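**Kit Masilela de dois braços para lavandaria — vale a pena?**

**pinto_n** — 4 jul 2020
Alguém já testou? A Zullik aluga por 200 € ao mês, com 6 meses de contrato.

**lorkville_lab**
Temos 2. Com roupa de criança trabalha bem. Com lençóis encrava.

**pavithra.t**
Discordo. O problema são os dedos de série, curtos demais para o tambor. Troquei-os e fiz 23 cargas sem parar o braço.

**pinto_n**
E a máquina, tem de ser especial?

**pavithra.t**
Não. Carga frontal normal e cesto baixo, junto à porta: 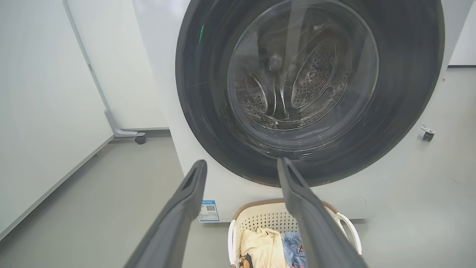
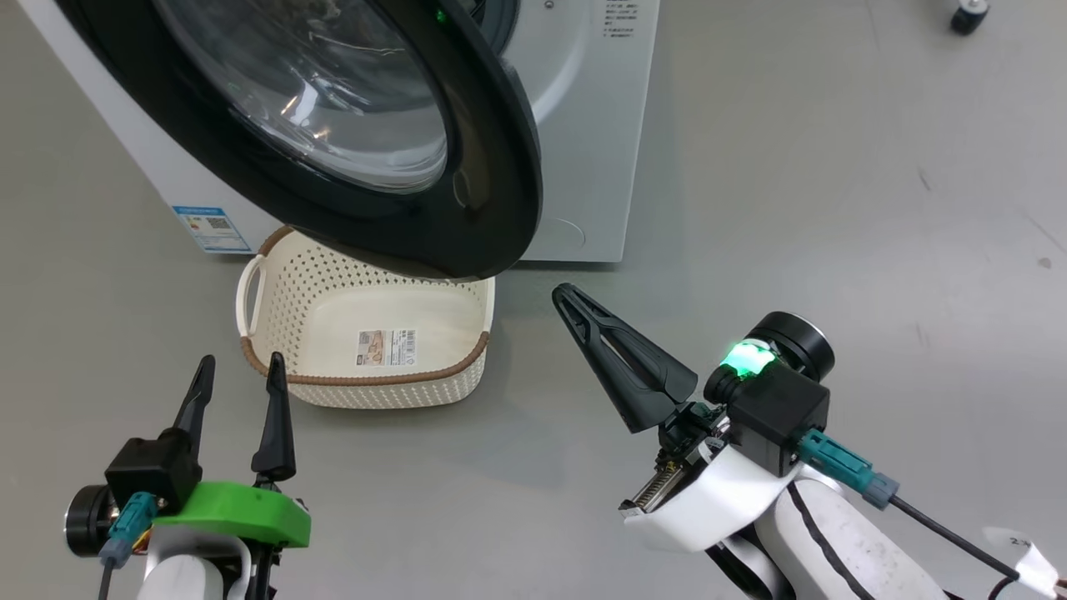
A calibração é que demora. O manual fala numa manhã, eu levei dois dias.

**lorkville_lab**
Dois dias por esse preço é muito. Eu pedia primeiro uma demonstração.

**pinto_n**
Vou pedir, com lençóis.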